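Home | Notebook | Materials | Archive

Textile workshop notebook
Saturday, July
Posted by Setiawan

Wash fastness, madder and iron batch, continued from the last page.

Started at 7. The soak bath had dropped overnight so I topped it up from the rain butt and let it come back before putting anything in. Used the Steredis soap again, same dilution as before. The Metitz powder left a film on the wool last time and I don't want to go back to it until we've tried it in softer water.

Swatches 1 to 22 went through two cycles each. Rinse water ran clear on the cottons by the second go. Linen still giving off a bit of pink, worst on the pieces that had the short mordant. Wool fine apart from number 14, which has felted at one corner. My fault, I moved it from the warm tub to the cold one without thinking.

Light test: the strips in the south window have now had 336 hours. The iron-dipped ones have hardly shifted. Plain madder has gone browner where it was uncovered, with a clear line at the card.

Greys are next. I want a striped cloth in the set as well as the plain ones, as stripes make any bleeding easier to spot.
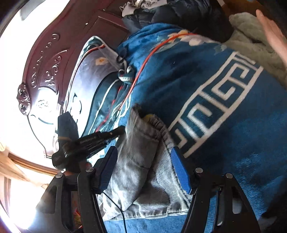
Grey cloth with a fine stripe, on the blue blanket.

To do: order more alum from Hustisska, relabel the linen jars, check the thermometer against the spare one. Leave the window strips where they are, please.

2 comments | 7 shares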